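Pick and pack boards > Food & catering > Robots on the meal deal bench -- anyone else had this?

traybake_tess
18 June 2020
Posting on my break so excuse typing. We do meal trays at Gorton, the unit behind the cash and carry. Sandwich or wrap, snack, drink, all on one tray, lid on, off it goes. Since April we've had a two-armed robot on one of the benches and the rest of us on the others. Management line is nobody loses hours. Fine. But the job's changed and I want to know if it's same elsewhere.

Used to be you stood at your bench and packed. Talked a bit. Now one of us gets put on "feeding" which means keeping the baskets stocked for the arms and laying everything how it likes. Drinks in the rack, sweet stuff on the clear steps, bread at the back. You're basicly a waiter for it.

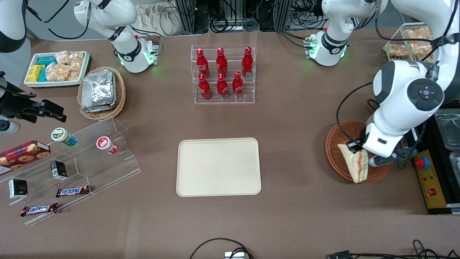
and if you put a wrap in with the fold facing the wrong way it has a think and then stops, and then Svenja has to come over from the office and clear it. Svenja Imhof, our shift lead, she's lovely but she's got her own work. 17 stops one shift. I wrote them on the back of a pick sheet becuase I knew no one would believe me.

Anyone else feeding one of these?

nightpacker40
Yes. Rirnon, chilled side. Ours has been in longer than yours. The stops do come down. First weeks were murder, now it's 2 or 3 a shift and mostly it's someone rushing the bread.

Feeding is a skill btw. Our place didn't treat it like one till the good feeder went on holiday and it all went to pot.

Longshanks_J
Did you get paid for it though. The skill.

nightpacker40
No

Longshanks_J
There you go then.

traybake_tess
Ha. Same question here. Asked Svenja, she asked upstairs, upstairs said it's "within the existing role". Existing role was packing.

p_yao
Going to disagree a bit. Peiyu, I do the setting up on these at Zheng, so yes take it with salt. I packed by hand for years before. My wrists are wrecked from it. Same reach, same twist, all day. If an arm does the reaching I'm not going to cry over it. The bit I'd fight for is who gets told what. At ours the packers were in the room when the bench was laid out and it's a better bench for it. Ask who decided where your baskets go. If it was someone who's never packed, that's your 17 stops.

traybake_tess
It was someone from Brurnel with a tablet. Here one morning, gone by dinner. Never asked any of us.

p_yao
Well there you are. Get it moved. Bread at the back is daft if a person has to lean past an arm to top it up. Is it stopped when you reach in?

traybake_tess
Supposed to be. Rule is hit the big red button, stock up, step back, reset. In practice people wait for it to pause and nip in. I have done it. Not proud.

nightpacker40
DON'T. Sorry to shout. Don't nip in. Paused isn't stopped. We had a lad get his sleeve caught, he was fine, sleeve wasn't. Whole line got the talk after.

p_yao
What he said. If using the button is slow enough that people dodge it then that's a fault with the bench and you report it as one. In writing. Not "staff need reminding".

Gorton_Chunhua
Hiya Tess, it's Chunhua from the other shift, recognised the pick sheet story straight off lol. Can I say my side. I like feeding! I know you don't. I've got a bad hip and it's the first job in there where I can move about instead of being rooted to one spot. And my sister Jingyi Qin trained on it same time and she's now the one they ring when it sulks, which she'd never have had a sniff at before.

What I do is sandwiches with the cut side up, one in the basket at a time if we're slow. Quicker in the long run. The button's right there by the basket end so I don't get why people skip it
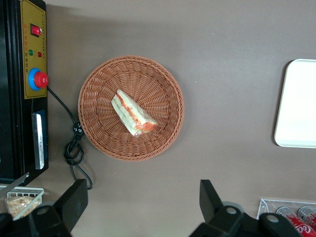
Sandwich in the round basket, cut edge up. Red button on the yellow panel.

traybake_tess
Chunhua!! Right ok, fair. I did not know about the hip. One at a time though? When it's dinner rush? I'd be back and forth like a yoyo.

Gorton_Chunhua
Not in the rush no. Rush I fill it and hope. But you get less stops in the quiet bits and that's when Svenja's on her own.

Longshanks_J
Hang on. So one of you gets rung up when it breaks. Is SHE on more money.

Gorton_Chunhua
...no. She's asked.

Longshanks_J
I'm not against the robot. Jinfeng here, I'm a rep at a bakery, we've got one arm and it's grand, it does the lifting no one wanted. But every time it's the same. New job appears, nobody writes it down, so it's not a job, so it's free. Get it written down. Feeding, clearing stops, being rung at home. Three lines on a sheet of paper, what it is, who's trained, what the rate is. Then at least they've got to say no to something.

nightpacker40
Being rung at home is out of order, training or no training.

p_yao
Agree with Jinfeng on that, never thought I'd type it. I'd add rotation. Two hours feeding then swap with a packing bench. Else you get one person who's brilliant and six who've forgot how.

traybake_tess
We don't rotate. Whoever's nearest when Svenja looks up.

Miss the talking mostly. Daft thing to moan about. But the feeder's on their own down that end and you can't hear over it.

Gorton_Chunhua
It's not daft. Jingyi says that too.

nightpacker40
They moved ours so it faces the other benches. Took an afternoon. Ask.

traybake_tess
Ok break's over. Going to do the written thing -- Chunhua will you put your name on it with me? Both shifts looks better. Will ask about moving the bread and swapping every two hours. And the button.

Gorton_Chunhua
Yes put me down. Jingyi as well, I'll ask her tonight but it's a yes.

Longshanks_J
Keep a copy. Date it. Report back what they say.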